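4. Equipment plan and budget

The Sala cell was set up in February to test whether one arm could handle parts against a painted wall panel. By the end of term the arm was no longer the limit on our work. Gripper fingers, camera mounts and spare cable were, and none of these had a line in the first budget.

The department gave us $491 for the second stage. Quotes were sought from two suppliers, Drutov and Lasgate. Both sell a parallel gripper that fits our flange, but only Drutov lists replacement fingers separately. A pair costs $129. Lasgate replaces the whole jaw unit at $400, which would leave $91 for everything else.

Finger shape matters more than we first allowed for. Long, flat metal parts need a grip along both sides, and the fingers must also work near a wall without the wrist camera losing sight of the part. Views from two cameras were used to set the finger and camera requirements. 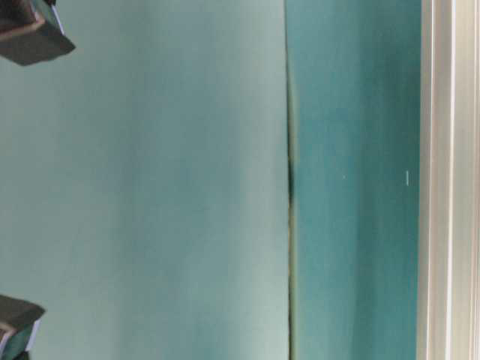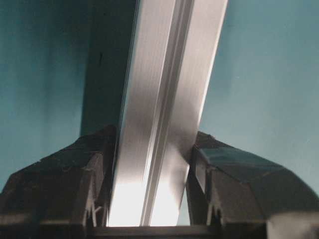

Figure 4. Gripper fingers at the wall surface, from the fixed camera (first) and the wrist camera (second, with metal bar).

Glare is a cost item as well. In the wrist view the lower part of the bar is close to white, and edge detection is hard to trust in that area. We priced a small diffuser before looking at a better camera – the camera would use up the full budget on its own. The fixed view is soft in focus, so a stiffer mount and a lens check were added to the list.

The order we propose is:

Drutov fingers, two pairs: $258
Diffuser, mount and cable: $223
Held back for freight: $10

The total is $491, with nothing left for a force sensor. That item moves to the Nulholm request next year, along with a second tool plate.

Lead time was not scored in our comparison and should have been. Drutov ships fingers from stock, while the mount has to be cut in the campus workshop – the booking for that should be made before the purchase order goes in.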